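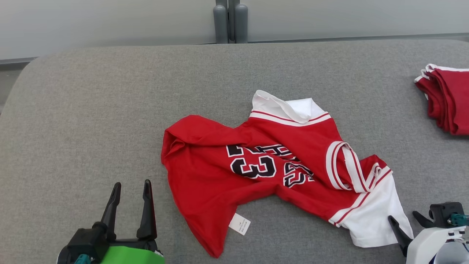 Folding by teleop: how do you all start an episode?
Posted by iestyn_e, Tuesday, July 15, 2025

Hi all, long-time lurker, first real thread! I've been driving the two arms by hand to teach them laundry, and I'm stuck on a question that sounds dumb until you've done it all day. How messy should the starting pile be? My habit is to go full crumple, like the red 23 jersey, with the collar folded over on itself and the body twisted on the diagonal. I figure if the policy only ever sees tidy starts it'll panic at the first real laundry basket. But my demos come out long, with a lot of poking at fabric before I find a corner I trust. I have 743 episodes saved and I'm scared to look at how many of them are mostly me dithering.

So do you start messy, or start easy and work up?

nisreen_n wrote:
Start easy. I know, boring. I did 10 days of messy starts back in October and the policy learned my dithering beautifully — it would hover, pinch, let go, hover again. It looked exactly like me before coffee. Then I threw most of it out and began with shirts already spread flat, and only moved to crumpled ones once the flat ones were going fine.

kadir_y wrote:
I'm going to disagree with Nisreen (sorry!). The hovering isn't the pile's fault, it's the operator's. If you don't have a plan before you touch the leader arms, you're recording yourself thinking. Look at the pile, pick your grab point, THEN hit record. I do messy starts all day and my episodes are short.

nisreen_n wrote:
Kadir, you've also been doing this for years. Iestyn asked what to do now, not what to do after a few thousand tries.

iestyn_e wrote:
Ha, okay, both fair. I do hit record and then think. Guilty. Shorts feel so much easier to me than jerseys, by the way. I can get hold of the waistband end with one arm and I already know where everything else is. 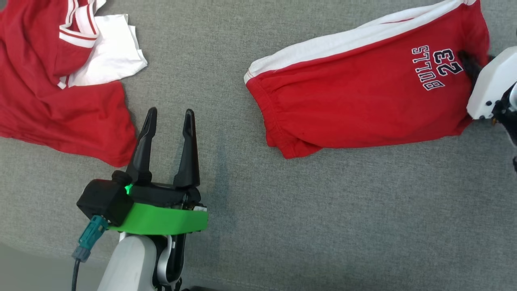
Right gripper on the shorts, left one open.

hanna_g wrote:
That's how I grab shorts too, waistband end first. One thing I'd watch is what your idle arm does. When I was new I'd let it drift while I concentrated on the other one, and the model picked up the drift as if it meant something. Now I have a parking pose for each side and I go back to it every time I'm not using that arm. It felt fussy for a day or two and then my hands just did it.

kadir_y wrote:
Seconding the parking pose. Also, slow down on the grasp and speed up on the travel. Most people do it the other way around.

yabsira wrote:
Can I be the annoying one and say the mix matters more than the order? We had 867 flat starts and a little handful of crumpled ones in the same training set, and the crumpled ones might as well not have been there. Whatever you decide, don't let one kind swamp the other.

nisreen_n wrote:
Not annoying, I agree with that part. I'd still collect the flat ones first, so your hands get good before the hard stuff goes on disk.

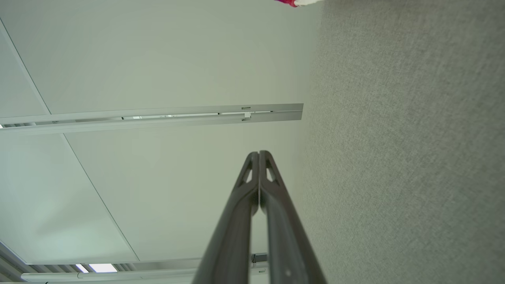
Should I delete an episode where I dropped the fabric and picked it up again?

Keep it if you recovered cleanly and finished the fold, because the robot will drop things too and needs to see what comes next. Toss it if you ended up starting over from scratch.

hanna_g wrote:
I'd tag those, whatever you do with them. I didn't, and when I wanted to train without the recoveries I had to go back through 1,709 clips on my lunch breaks. Never again!

kadir_y wrote:
Tag everything. We agree on something, mark the calendar.

iestyn_e wrote:
Okay, here's my plan. Flat starts for the rest of this week, with a parking pose, and I look before I hit record. Then crumpled ones next week in equal amounts, tagged. I'm keeping the old episodes in a separate folder — I can't quite bring myself to delete them. I'll post the first rollouts when I have them, even if they're ugly.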